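Woltonham Readers' Board > Memoirs, Letters and Lives > Prison camp memoirs: what should I read next?

inkwell_jo
Just closed the Trindetti reprint of Peadar Lynch's camp diary and I'm buzzing! All 844 pages of it. The chapters on the camp newspaper are wonderful (they traded potatoes for ink). What do I read after this?

marlpit
Janka Štěpánek's letters, no question. She ran a lending library out of a hospital ward and wrote home about every single book. It's only 4 chapters in the old Auer paperback, but I've read mine to pieces.

dunmore77
I'll disagree on Lynch, sorry. Great material, terrible editing. You could lose 500 pages and still have the newspaper, the escape and the choir. Štěpánek I'm with you on.

inkwell_jo
Lose the choir feud? Never! The slow winter part is the whole reason the spring chapters hit so hard.

dunmore77
Ha, fine, the feud stays. The train timetables go.

tobias_r
Does the Trindetti have the maps? My Auer copy doesn't and I was lost by chapter two.

inkwell_jo
Yes, two fold-outs at the back, and an index that works. I paid roughly $30 and would do it again.

marlpit
Going to reread the letters this September if anyone wants to come along. We could do a ward a week, she organizes them that way herself. Mine will be read at the Skoltora reading room, they have the good big tables. 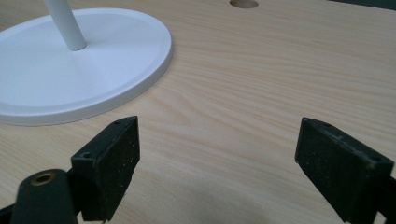
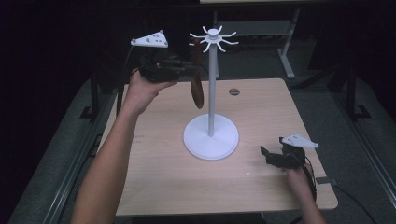 Light wood tabletop and the white stand

tobias_r
Count me in for the letters! Ordering a copy tonight.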